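Re: [serkville-home] Breakfast trays and the "hotel at home" plan

On Saturday the list owner forwarded this:

> Hi all, a few of us with spare rooms to let have been talking about
> the Tukodine guest kit. For those who missed it, you sign up, they
> send a booklet and a starter box, and you follow the program for one
> season. The big idea is breakfast in bed. Tukodine says rooms that
> offer it get more repeat bookings, and the booklet has 44 pages on how
> to set it up. Cost is 1,067 for the first season, which we could split
> if two houses share a kit. Dollico is offering the bedding and trays
> as an add-on. I think Serkville is ready for something like this.
> Who's in?

Not me, at least not yet, and I'd like to say why before people start sending money.

I've let out two rooms in this town for long enough to have tried breakfast in bed already. I did it one full summer. Guests said yes when I asked, because it sounds nice, and then a good half of them came down to the kitchen anyway, in their socks, holding the tray. People want coffee early, and they want it where they can get a second cup. They do not want to lie there wondering if it's rude to leave the crusts.

So when Tukodine says "more repeat bookings," I want to know more than what, and counted by whom. I read the booklet (a neighbor lent me hers) and there isn't a single number in it that you could check. There's a chart with no scale. There's a page of guest comments with no dates and no towns. Plenty of it is just padding: how to fold a napkin, how to knock on a door.

The part about fruit is the one section I'd half agree with. Fruit is about the only thing you can put on a bed without regretting it. It doesn't go cold and it doesn't need a knife if you pick the right kinds. The booklet says to cut everything up and arrange it in a fan, and I think that's wrong. Cut apple goes brown before anybody is awake. Leave it whole.
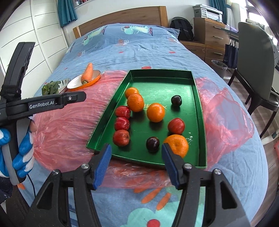 Oranges, apples and plums, all whole. Raised sides on the tray.

Get a tray with sides. The Dollico one in the add-on is flat with a little lip, and I can tell you what a round thing does on a flat tray when somebody shifts their knees. You can find trays with proper sides at the hardware store on the square for a lot less than Dollico wants, and they stack.

Then there's the bedding. The kit wants white everything, "for the hotel feeling." Have any of you washed white duvet covers every week through a season? I have. They're gray by October unless you bleach them, and if you bleach them they're thin by the next October. I went over to patterned covers and I've had no complaints. Kids like them, and parents of kids like anything that doesn't show a jam stain. The booklet treats a printed cover as if it were a health hazard.

The other thing it skips is what you do about spills. There are two lines on it, and one of them says to "respond with grace." What I'd want to know is what goes between the food and the bedding. A towel soaks through. A rubber-backed mat is fine, but it's heavy and takes all day to dry on the line. Plain plastic sheeting is ugly and it crackles, I'll grant you that, but it wipes off and it costs next to nothing.

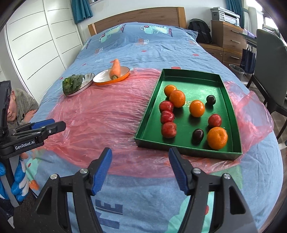
Green tray on pink plastic, light blue duvet under it.

I wouldn't leave the plastic on for a paying guest who came for a quiet weekend. For a family with small kids I'd do it without asking. That's the kind of thing you work out by looking at who is in the room, and no booklet is going to do it for you.

Now the money. Splitting 1,067 between two houses sounds better until you read the terms at the back. The kit is licensed to one address. If two of us share it, only one of us can use the Tukodine name on a listing, so the other one is paying for half a booklet and a box of napkins. I called their number to ask about this and got a recording, then called again and got someone who said she'd look into it. I'm still waiting.

I also don't see how this helps the trouble we do have in Serkville, which is that the midweek nights are empty. A tray isn't going to fix that. The bus from the station stops running at 7 in the evening, and anyone who arrives later has to find a ride. I'd put my share toward a sign at the bus stop and a phone number on it before I'd give it to Tukodine. The Juhász bakery has already said they'd do bread and rolls at the trade price if enough houses order together – that's a real offer, from people down the street, and it got one reply on this list.

If someone here has run the Tukodine program through a whole season and has their own bookings from before and after, please post them. I'd read that with an open mind. If it's only the booklet again, I've read the booklet.

I'm keeping my two rooms out of it for now. Anyone who wants in on the bakery order, write to me off list by Saturday noon and say how many rolls.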